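Marmor aus dem Baumarkt, Arme aus der Kiste

In einer Gemeinschaftswerkstatt bauen fünf Leute an einer Zelle mit zwei Roboterarmen. Ohne Auftrag, ohne Chef. Ein Besuch

Donnerstagabend, kurz nach sieben. Es riecht nach Kaffee und Schneidöl. Yen-ting Mok kniet auf dem Beton und sucht einen Nutenstein, M5, der ist unter die Werkbank gerollt. »Das ist hier die Hauptbeschäftigung«, ruft er von unten. Dann Fluchen. Dann hat er ihn.

Die Werkstatt heißt Ulldale, nach der Straße, in der sie früher mal war. Heute Hinterhof, erster Stock, Lastenaufzug meistens kaputt. Im Juli haben sie angefangen, Su-chen Wu und Yamuna Reddy zuerst, die anderen kamen dazu. Das Projekt hat auch einen Namen: Rendum. Ein Tippfehler aus einem Ordner auf Wus Rechner, random sollte es heißen. Blieb so.

Die Idee ist schnell erzählt. Zwei Arme, die zusammen Haushaltskram anfassen, aufheben, sich gegenseitig reichen. Klingt nach Kinderspiel, ist es nicht. Ein Arm allein ging nach zwei Wochen ganz passabel. Beim zweiten fing der Ärger an - wer weicht wem aus, wer wartet, wer lässt zuerst los.

800 Euro hat der Rahmen gekostet, Profile, Winkel, Schrauben, alles zusammen. Die Arme rechnet Reddy lieber nicht dazu. »Frag mich das in einem Jahr noch mal.« Drei aus der Gruppe haben zusammengelegt, einer hat dafür sein Motorrad verkauft. Wer, soll nicht in der Zeitung stehen.

Und dann die Wände. Marmor! Beziehungsweise Marmormuster, hellgrau, feine weiße Adern. Ya-wen Hsueh hat die Platten ausgesucht, gegen den Widerstand von allen anderen. Die wollten Schwarz. Jetzt gefällt es jedem, sagt sie, zugeben will es aber keiner. Der Boden ist dafür dunkel geblieben, schiefergrau, ein Kompromis nach langer Diskussion.

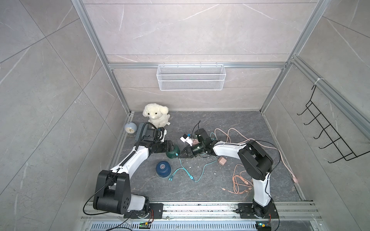 Fast auf Tuchfühlung: die beiden Greifer von Rendum, dahinter das weiße Plüschtier, links der hellblaue Wecker.

Die Gegenstände bringt jeder von zu Hause mit. Regel: nichts, was man vermissen würde. Beim Plüschtier streitet die Gruppe seit Wochen, ob es Lamm oder Hund ist. Weiches Zeug ist die Königsdisziplin, meint Yung-ching Liu, es gibt nach, es rutscht, es sieht aus jedem Winkel anders aus. Ein Würfel dagegen - geschenkt. Der kleine in Rosabeige ist Lius Warmmachübung, mit dem fängt er jeden Abend an.

Gezählt wird auch. Liu führt eine Liste, auf Papier, kariert. 100 Versuche mit dem Würfel letzte Woche, 98 davon sauber gegriffen. Mit dem Plüschtier genauso viele Anläufe, und die Zahl dahinter: 8. Er zeigt sie trotzdem gern her. Im September stand da noch eine Null.

Größtes Problem zur Zeit? Alle gleichzeitig: »Kabel.« Schwarze an den Armen, dazu blaugrüne und pfirsichfarbene, die ziehen sich quer über den Boden der Zelle. Mok will Kabelketten, Wu will erst mal fertig werden. Es bleibt vorläufig bei Kabelbindern. Mit so einem hängt auch die schwarze Hakenleiste an der rechten Wand, provisorisch natürlich.

Der Drahtkorb an der hinteren Schiene soll irgendwann mitspielen. Greifen, heben, von oben hineinlegen. Reddy hat den Ablauf schon programmiert, in der Simulation sitzt er. Auf der echten Maschine hat der rechte Arm beim ersten Mal die Schiene gestreift, es gab einen Knall, seitdem hat der Not-Aus einen eigenen Tisch. Mit Licht drüber.

Was das alles soll? Hsueh zuckt mit den Schultern. Tagsüber arbeitet sie in einer Zahnarztpraxis, Abrechnung. Wu unterrichtet Physik. Liu hat früher Aufzüge gewartet (den im Haus fasst er nicht an, Prinzip). Eine Firma gründen will von denen keiner. Es kamen schon Anfragen, zwei sogar, beide haben sie liegen gelassen.

Kurz vor zehn. Wu tippt, die anderen stehen mit Bechern herum und schauen auf ihren Bildschirm. Irgendwas mit der Kalibrierung, der linke Arm meint, er sei drei Millimeter weiter rechts als er ist. Mok holt den Messschieber. Reddy holt noch mal Kaffee. Um elf muss der Hof zu sein, sonst meckern die Nachbarn, also noch eine Stunde.

Wer vorbeikommen will: Ulldale ist donnerstags ab 18 Uhr offen, Klingel links. Aufzug nicht benutzen.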